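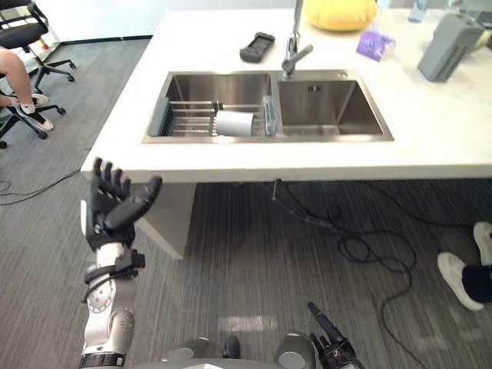
4. The sink task

Loading and unloading a dish rack is the chore people bring up first when they hear what we work on, usually with a sigh and a look at their own kitchen. We would like to report that relief is close. Our results say they should keep buying dish soap.

4.1 Protocol

Each trial begins with the robot facing the counter and both arms raised. It has to find a named item in or near the double sink, take hold of it, and set it down at a goal position in the other basin or on the countertop. A trial ends when the item is released at the goal, when it is dropped out of reach, or when 3 minutes have passed, whichever is saddest. We ran 127 trials in 15 blocks, using the Rusow planner for the arms and the grasp scorer from the Ibarra study without retraining.

No water was used. We mention it early because reviewers of our last submission asked about suds, and we had to admit that suds were a problem for a richer laboratory.

The base was allowed to reposition itself between attempts. Tape marks on the carpet are not given to the planner and carry no reward. Cables were treated as obstacles by the navigation layer, which respected them to a degree we found touching and slow.

Figure 4 gives the working area. The double sink sits near the front edge of the counter with a small metal dish rack in the left basin, and the items along the back compete for the detector's attention. The yellow one was a favorite. In early blocks the detector proposed it as a cup with high confidence, and the arm set off across the faucet to fetch it.
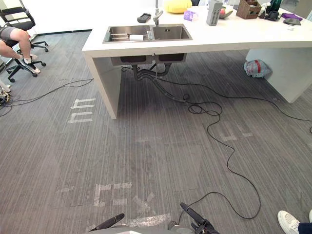 Abbas Arabzadeh / Braltlow Household Manipulation Group
Figure 4. Counter, double sink and surrounding floor in the sink task.

4.2 Results

The robot completed 686 separate reaching motions over the 127 trials, a number that says more about its patience than its skill. Reaching is close to solved in this setting. Grasping is where the afternoon goes. Most failures came in the last stretch before contact, when the hand blocked the head camera's view of the item it was supposed to pick up and the system fell back on its last good estimate, with the calm of a man looking for his glasses in the dark.

Brushed steel made things worse. The basin walls return highlights that move as the head moves, and the depth estimate moved along with them. The rack itself was a second source of trouble: its thin rods vanished from the depth map in some blocks and came back as a solid plate in others. A planner that sees a plate will try to put things on it, and one that sees nothing will try to go through.

The faucet deserves its own line in the error table and has one. Paths between the two basins had to clear the spout, and the planner's preferred answer was a wide arc that used up a good part of the time limit. Lowering the clearance margin shortened the arc and lengthened the list of contacts – we put the margin back.

4.3 Comparison with the Dastden baseline

The Dastden baseline runs a fixed sequence of poses with no vision at all. On trials where the item was placed exactly as the script expected, it beat our system on time. On all other trials it performed the full chore with great composure on an item that was somewhere else. Averaged over blocks, our method comes out ahead, though by less than we had planned the title around. A person asked to do the same trials finished each one before the robot's first replanning step, and then asked whether there was anything else.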